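PRESS RELEASE
Nismont, Jun 22, 2024

Costetik puts robot arms on its computer refurbishing benches, and the bench staff stay put

I'm Shahab Kermani, and I run the refurbishing floor at Costetik. We take in old desktop computers from offices and colleges, get them going again if we can, and strip them for parts if we can't. I was asked to sign off a press release about our new robot arms and I didn't much like it (the word "synergy" was in there twice), so I'm writing this one myself.

We now have three arms at work in our Nismont workshop. They were fitted by Trandalon, who also trained us up on them, and each one sits at a bench with a person beside it. A small camera near the gripper lets whoever's on the bench see what it's up to on a screen, and believe me, you get very fond of that screen!

What do the arms do? Mostly the reaching-in work. If you've ever had the side off a desktop computer you'll know how little room there is between the memory, the cables and the power supply, and how sharp some of the metal can be. My lot were doing that all day long, bent over, with a torch in one hand. Sore wrists and nicked knuckles were just part of the job, and I've had my share of both.

Now the person on the bench decides what's worth saving, lines the job up and keeps an eye on it. They still do the testing, and they still do anything fiddly or odd, like the machines somebody has "improved" at home with glue. We had 66 people on the floor before the arms came and we have 66 now. I wouldn't have put my name to this otherwise.

It hasn't all been plain sailing. The first fortnight was slow, slower than doing it by hand, and there was a fair bit of grumbling at tea break, some of it mine. Cables were the worst of it. We ended up changing the order we do things in, so a person tidies the wiring before the arm goes anywhere near the board. That was an idea from the bench, and Trandalon have since written it into our set-up notes.

Five of our team have trained as bench leads, with a pay rise to go with it, and more places open in September. You don't need a computing background. Two of the first group came over from packing and they're brilliant at it.

We've also taken on the Marchetti contract, 324 office desktops to be checked and sorted, and it's the first big order where the arms will be in use from start to finish. If you'd like to come and see the benches running, or you want to ask me something awkward, ring the Nismont office and ask for me. I'm usually on the floor, so let it ring a while.

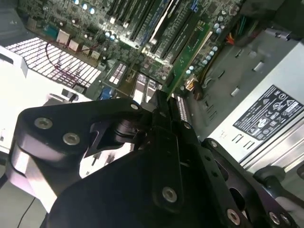 One more thing for anybody sending us machines: please leave the screws in! We get bags of them taped to the lid and it takes us ages to match them up.

Comments

benchmonkey
Glad to hear the wrists are getting a rest. I did this work for years and my thumbs still click.

Pauline R
Do you take machines from ordinary households or is it only offices?

Shahab Kermani
Only offices and colleges for now, Pauline, sorry. I'd like to change that.

tinlid
Guilty of the taped bag of screws. Will do better.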